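April | By Wiebke Seidel

We use cookies to remember your settings and to count visits. By continuing to read, you accept this.

The Red Wash

Elfriede Rothe washes on Premham's match days and folds the morning after. She took over the kit for the town's handball club 9 seasons ago, when the laundry firm Meinecke raised its prices, and she has kept it ever since. The club pays for the detergent. Her nephew carries the bags up the stairs.

Red is a difficult color to look after when there is white next to it. New shirts bleed, and the trim takes up the dye before anything else does. Rothe washes a new set alone, in cold water, 2 times before anyone plays in it. After that it goes in at 60 only if the mud calls for it, which in an indoor sport it rarely does. Floor resin is the bigger trouble. She works it out with cooking oil and a spoon, then dish soap, then the machine.

She folds wherever there is space, and that is often the floor. A carpet holds the cloth still, she says, and a slick polyester shirt will slide off a polished table as soon as you let go of it. 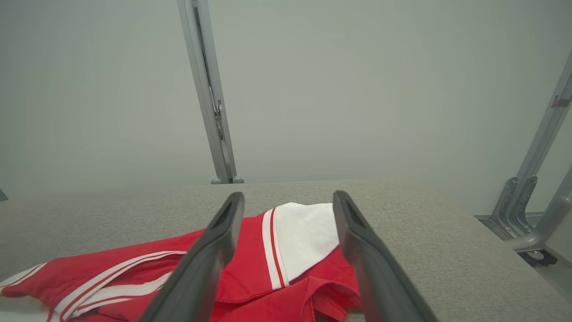

Her method starts with the seams. She lays the shirt face down, pulls the side seams straight and brings each sleeve in to the middle. The bottom comes up to the collar in one fold. If there are stripes on the sleeve, she lines them up with each other first, and the rest of the shirt usually follows. Shorts are folded down the middle with the side panels facing out, so that the size can be read at the waistband without opening the pile.

Bastian Meinecke, whose family ran the laundry until it closed, was taught to do it differently. His father rolled everything. "It saves room in the bag, and that's all it does," he says. "The collar never recovers."

Birgit Mühlbauer coaches the juniors and does their wash at home. She doesn't own a folding table either. Clean things go onto the sofa, get sorted there by size, and are folded when the children are in bed. Her one rule is that nothing stays bunched up overnight, as a crease pressed into a printed number is hard to get out again.
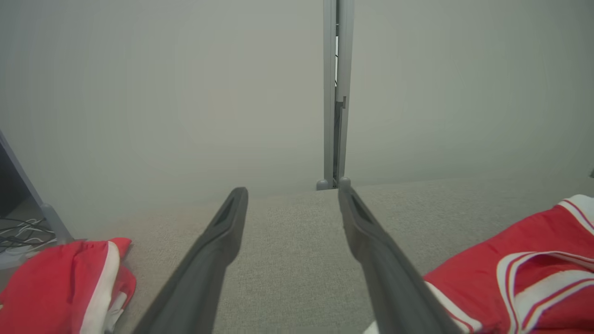
Ironing is out of the question for most modern kit. Mühlbauer hangs a creased shirt in the bathroom while somebody showers and smooths it by hand. Rothe uses a damp pillowcase and a cool iron, on the back of the cloth only, and keeps well away from any lettering.

Both women store the folded sets in cotton bags with the sizes written on tape. Plastic boxes were tried one summer and given up when the shirts came out smelling of the cellar. The bags hang on hooks in the hall at Premham, seniors on the left, juniors on the right, and go back there the evening before a game.

Sign up for our monthly newsletter. You can unsubscribe at any time.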